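Search the forum Search Advanced

Whitcombe Home & Kitchen Board > Storage and Sorting > Plastic bowls: nest them or leave them out?

**potting_shed_pam**
I have come to ask strangers to settle a domestic dispute, which I gather is what this board is for. We're kitting out the tea corner of a shared workroom and have bought a set of Halteo plastic bowls in mixed colours. I say they live nested, big one at the bottom, and you lift off what you need. My other half says nested bowls weld themselves together by the second week, and that they should stand in a row where people can grab one. We have a table and a shelf 740 mm long. The shelf is also supposed to hold the kettle, so you can see how this marriage is going.

**Grumbling_Gordon**
Row. Next question.

**Stefaniia Tkachuk**
Gordon is wrong, but he's wrong quickly, which I respect. I run the crockery for a shared room myself and we tried the row for months.

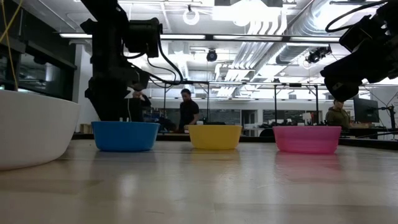

Colour is the only real argument for a row. If each bowl has a job, people do learn it, and they learn it faster when the bowls have daylight between them. Our blue, yellow and pink ones spaced along the table are about as clear as crockery gets, and even the man who puts teaspoons in the bin could tell you which was which. The trouble is that a row eats the table. Three bowls and the big white one, and you have nowhere left to put your elbows or your lunch. Then somebody shoves the lot along to make space and your system is a heap.

**Grumbling_Gordon**
So the row works and people don't. I can live with that.

**kettlewatcher**
Does anyone else find that polished wood makes bowls slide? Ours is like an ice rink. I had a Zostero one go off the end with a full load of peas in it. I was finding peas in April.

**potting_shed_pam**
Ours is varnished to within an inch of its life, so thank you for that, I'll be thinking about peas all evening. Stefaniia, did you go over to stacking in the end?

**Stefaniia Tkachuk**
I did. Wrote up the notes for our own lot and I'll paste the relevant bit, as I'm too idle to type it again. 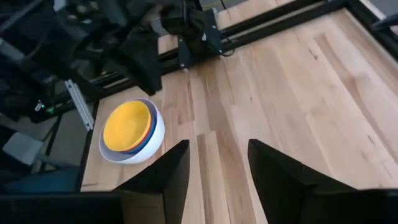
Whitcombe, July 17, 2026

Bowls are now to be nested when not in use. The white one goes on the outside, then dark blue, then red, then yellow in the middle, and the stack goes near the corner of the table. Please do not put anything in the yellow one "for a minute". It is not a key dish. If you take the red one out, the yellow one goes back in the blue one and does not go for a wander.

There was a further paragraph about spoons, but it became personal.

**Grumbling_Gordon**
Four deep! You'd need a crowbar. I had 2 of those stuck together for a year and ended up thinking of them as one thick bowl.

**Stefaniia Tkachuk**
Only if you put them away damp, Gordon. Or if they're all the same size, in which case I don't know what you expected.

**lid_hoarder**
Square of kitchen paper between each one. Never had one stick. I do accept that I am now a person who irons kitchen paper.

**kettlewatcher**
You what

**potting_shed_pam**
Right, verdict at this end. Stack in the corner overnight, row at lunchtime, and he is in charge of the changeover, as it was his idea to have opinions. The kettle gets the shelf. I have allowed 15 minutes a day for arguing.

**Grumbling_Gordon**
A compromise. Disgusting. It'll be a heap by the weekend.

3 comments from readers

**mossy_step** – We do the same but with the smallest on the outside. (I am joking. Please stop messaging me.)

**N. from upstairs** – Still in favour of the row. A stack hides the one you want, and it's always the one at the bottom.

**teatowel_terry** – Came for advice on bowls, now worried about peas.

Related threads
Fotero shelf brackets: will they hold a kettle?
Why does every lid I own fit nothing I own
200 jam jars, one cupboard, no regrets
Is a colander a bowl (locked)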